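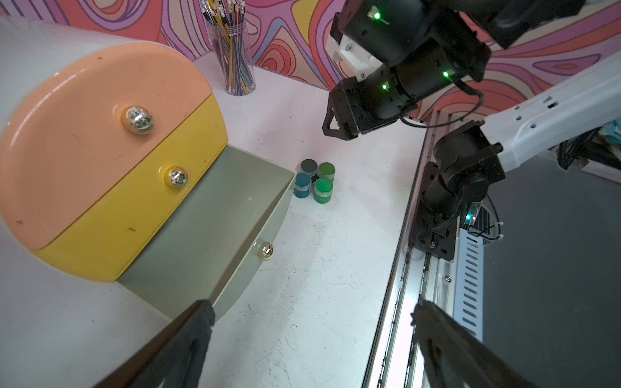 Figure 4. A three-drawer cabinet with the bottom drawer partly open.

4.2 Seasoning by hand and by spoon

The cooking diaries covered 602 evening meals in 58 households, split between the towns of Menden and Kuleo. Every household kept its diary for the same stretch in May, and the cook wrote the entry on the night of the meal. For each main dish we asked for the cut of meat or the main vegetable, the seasonings used, the point at which each went in, and how the amount was judged. The last item turned out to be the hardest one to fill in. Many cooks left it blank on the first evening and had to be asked again.

We sorted the answers into four groups: measured with a spoon or scale, measured by hand (a pinch, a palmful), judged by color or smell, and taken from a ready-made blend where the packet gave the amount. Entries that named more than one way were placed under the way used for salt, which nearly every dish contained. A palmful is a measure of sorts, and some cooks were very consistent with it, so we did not want to put it together with seasoning by eye.

Hand measures were the most common for roasted and grilled meat in both towns. Spoons appeared mainly in baking and in dishes the cook described as new to the household. Color and smell were named most often for stews, where the cook could go back and add more. One Kuleo cook wrote that she salted lamb "until it looks like a light frost" and gave the same phrase for each roast in her diary. When Ruba Khoury visited and asked her to salt a shoulder into a tared bowl, then to do it again with a second shoulder from the same butcher, the two amounts were close enough that we would not expect a diner to notice the difference.

Timing was less uniform. Cooks in Menden tended to salt large cuts the night before and leave them uncovered in the refrigerator. In Kuleo the usual practice was to rub the meat with salt, garlic and crushed coriander shortly before it went into the oven, and to add more salt at the table. Both groups were sure their own way gave the juicier roast. Older cooks in Kuleo said that meat used to be bought on the day it was eaten, and that salting it overnight would have meant keeping it somewhere warm. Several of them had owned a refrigerator for most of their lives and had still not changed the order of work.

We also recorded where seasonings were kept, after the pilot visits suggested it might matter. Cooks with a salt dish open beside the stove used their fingers. Cooks who kept salt in a shaker or a closed box more often used a spoon, or shook straight into the pan and described the amount as a number of shakes. Spices kept in a drawer or a high cupboard were used less often than the same spices kept on the counter, even where the cook had named them as favorites. We cannot say which way this runs. A spice that is used daily may simply never be put away. 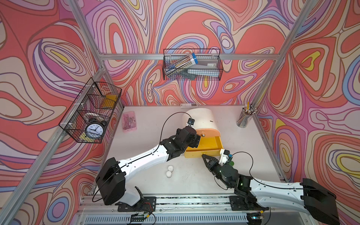 Ready-made blends deserve a separate note. The blend named most often was Gromuson, sold in both towns as a general rub for poultry and pork. Its packet gives an amount per kilogram, and we expected cooks to follow it. Few did. Most diary entries that mentioned the blend also listed extra garlic or pepper, and the salt was often cut back or left out altogether to make room for the salt already in the packet. Cooks who used it this way did not think of themselves as following a recipe. In the interviews they spoke of the blend as an ingredient, in the same way they might speak of mustard.

The longest chain of teaching we found was in the Semaan household, where a method for stuffed pork loin had passed from a great-aunt to her niece and then to the niece's two sons. The four of them were interviewed separately by Khalil Sleiman. All gave the same order of steps: butterfly the loin, salt the inside, spread the fennel and liver stuffing, roll, tie, and leave it to stand while the oven heats. They disagreed on nearly every amount. The great-aunt gave the fennel as "what covers the meat so you can still see it," and her niece gave it as a heaped tablespoon. The younger son used a scale at work and had weighed his own version out of curiosity — he had it written inside a cupboard door — but said he no longer looked at the note.

This pattern held in other families where we could speak to more than one cook. The order of work was passed on with care and was often corrected aloud while cooking. Amounts were passed on loosely and were then settled by each cook to suit the people at the table. In one Menden home the daughter had halved the chili in her father's bean dish for her own children, and he had since taken up the lighter version himself.

Two limits should be kept in mind. Diaries catch what a cook is willing to write down after dinner, and entries grew shorter toward the end of the period. Short entries were more likely to list only salt and pepper, so the variety of seasonings is probably understated in the later diaries. The second limit is the number of dishes cooked outdoors. The weather in Kuleo was poor for part of the month, and several households that normally grill moved the same cuts to the oven. We kept those meals in the set but marked them, and up to 13 entries in the roasted group would likely have been grilled in a drier month.

Weighing visits were made to a smaller number of homes, chosen from those whose cooks had reported hand measures for at least one large cut. The cook was asked to prepare the dish as usual while we weighed the seasoning container before and after each use. Salt left on the board or on the cook's hands was brushed up and weighed separately. It came to more than we had expected for whole birds, where much of the rub falls off during turning, and very little for rolled and tied roasts. Results by cut are given in the next section.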